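30 December 2022
By Marken

Last recording day before the break. Table clearing again - the black tray, the dark bowl, the cloths and the cutlery. The target for Surka is 2,000 examples and we stood at 1,557 this morning. I threw out 11 for dropped frames.
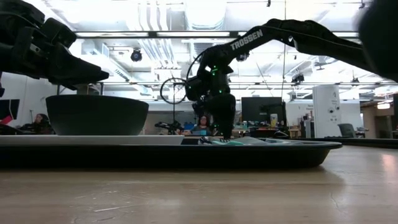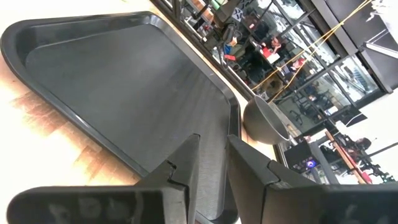
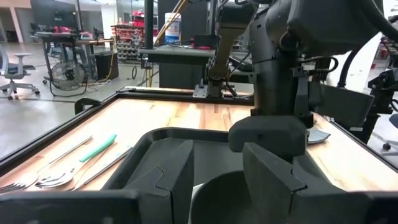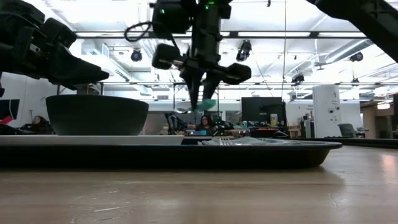 Teal-green soft object in the gripper, fork still by the tray.

Mösli, March folder to follow

The cloth is slow to learn from. It never folds the same way, so I keep every take, clumsy ones too. Labels tonight, then 4 days off.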